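## Stripes, and what to do with them

Hello again from the laundry end of the Nundik newsletter! I promised back in November that I'd write something about folding summer tops, and then I didn't, and then the weather turned and everyone stopped asking. But a few of you have written in lately (lovely to hear from you, keep them coming) and it's nearly always the same grumble: stripy vests and tank tops that come out of the drawer looking as if they've been slept in.

I own far too many stripy things. Blue and white, black and white, one in a sort of mustard that I bought in the Brirkitz sale and have worn twice. What I've learned is that stripes are a help when you're folding, if you let them be. They're ruled lines! If the lines on the top layer run the same way as the lines underneath, you're straight, and if they go off at a slant you've got a twist in it somewhere and may as well pick it up and start again.

My own way goes like this. Hold the top by its two upper corners and let it hang for a moment so the hem drops. Give it one good shake. Lay it face down on something flat and hard (I use the kitchen floor after I've swept it, my sister-in-law thinks this is disgusting) and smooth outwards from the middle with flat hands. Then one side in, the other side in, straps tucked down, and up from the hem in thirds.

Knits are the awkward ones. They stretch when you pull at them and the stripes go wavy, so pat them and don't tug. The binding round a scooped neck has a mind of its own as well, and I always lay that part out first and let the rest follow. If the white edging has gone a bit grey, put it to soak before you fold it away, or you'll only find it again next summer and be cross.

As for baskets, I'm a convert to the plastic sort with holes in the sides. Mine came from Tuhiwai, it holds up to 100 pairs of socks according to my youngest, and it rinses out under the garden tap. One for things waiting, and a clear bit of floor for the thing you're working on. I used to tip the whole wash out in a heap and I can't recommend it. 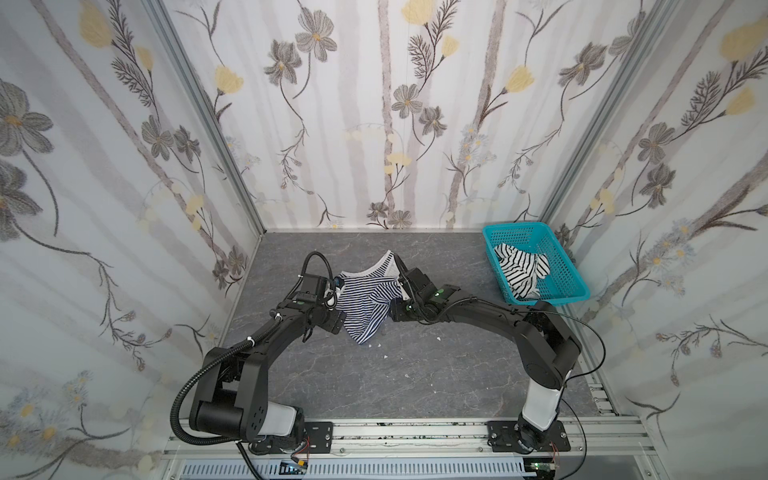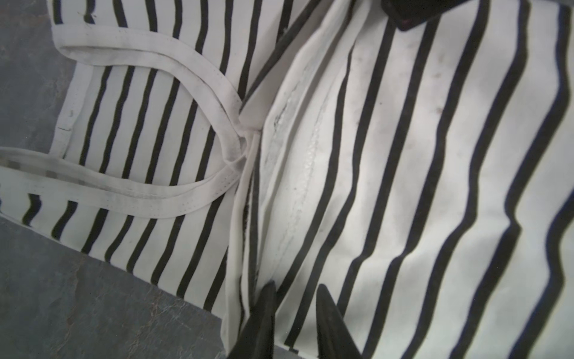

**Should I roll vest tops or fold them?**

Fold them if the drawer is shallow and roll them if they're going in a suitcase. Rolled tops take up less room in a bag, but in a drawer mine always come undone, and the straps get tangled up with whatever is next door. Next time it's fitted sheets, so send me your worst.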